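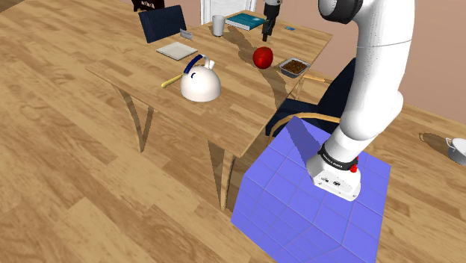

A reader of our last advert wrote to say that if the arm drops one tomato in 16, we should hire someone with a mop. We considered it. The mop would have to be simulated as well, so we are looking for a fault analyst instead.

Juvari > Working here > Open calls > Fault analyst, simulated handling

Skornus is our tabletop handling project. An arm is asked to pick up food and put it somewhere sensible, over and over, in a rendered room where breakages cost us only pride. In the last round we ran 3410 attempts. Of those, 219 went wrong in ways the logs called "completed". The logs were very cheerful about it.

The fault, as far as we understand it, lies in how the gripper decides it has hold of something. It closes, reports contact and lifts.

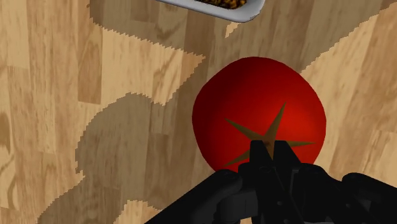 Sometimes the contact is real and the lift is not. Sometimes the fingers close a little above the fruit and the software carries a handful of air to its destination with great care. On a real bench the same mistake would put the fingers into a dish, or into somebody's hand, so the move to hardware at Okafor is on hold until we can explain every one.

You would replay the failed runs, sort them by cause and write up what you find in words an engineer and a safety officer can both follow. You would also be expected to say "I don't know" when you don't. Our current software is unable to do this.

We'd like you to have some experience of testing or incident work, in any trade. Patience matters more than a robotics degree. You will watch roughly 500 replays in the first month, and many of them are the same apple.
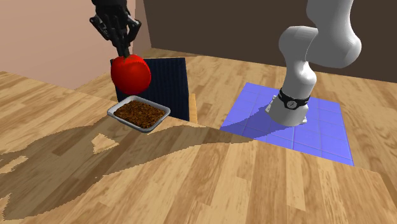

Skornus: fingertips at the top of the fruit, tray just below.

The post is part time and can be done from home, apart from a Wednesday review at 10 am. To apply, send us one page about something that failed on your watch and how you found out why. No covering letter, please.

Related calls
Gustik: night-shift test operator
Participants wanted: stop button trials
Okafor bench technician (on hold)

Contact Juvari | Copyright Juvari | Back to top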